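How to Empty a Catch-All Bin Without Just Making a Second One

By Mhairi Galbraith
2 November 2023
14 comments | 1,640 shares

Every household has a bin that was bought to hold one kind of thing and now holds the rest. Ours started life in the Honness apartment as a place for extension cords. By October it contained a bicycle bell, half a chess set and a key that fits no lock I have ever owned.

You will need an hour, a trash bag, a damp cloth and a stretch of floor you don't mind losing for the afternoon. Put the bin in the middle of it. Working out of a bin on a shelf means working by feel, and feel is how you find the thumbtacks.

Step 1. Take out the big things first. They are usually hiding the small things, and they give you an early sense of achievement that you'll want later.

Step 2. Push whatever is left into one corner. I know this looks like tidying for people who have given up, but a bare stretch of floor lets you pull items out one by one and see what you're dealing with. 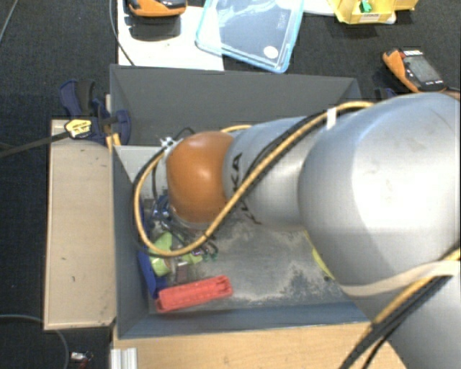 Gray bin, with what it holds gathered in one corner.

Step 3. Pick up one object and make a decision before you touch another. It goes in the trash, in the room where it gets used, or back in the bin. "I'll think about it" is how the bin got this way. My sister in Sidley allows herself a maybe pile, and she now has a maybe closet.

Step 4. Wipe the inside. Dust comes off with the damp cloth. Scuffs mostly don't, and you can stop after the second try. It's a bin.

Step 5. Name the bin. Tape a label on the short end with an actual noun on it. "Misc" is not a noun. Neither is "Stuff 2," which I found on a lid in my own handwriting.

Step 6. Put back only what matches the label. If the bin is now half empty, leave it half empty - the urge to fill it will pass by dinner.

Bins with flat walls are easier to wipe than the ribbed kind, if you're buying. Mine has lasted through three moves and a teenager.

Next week: the drawer under the oven. Bring gloves.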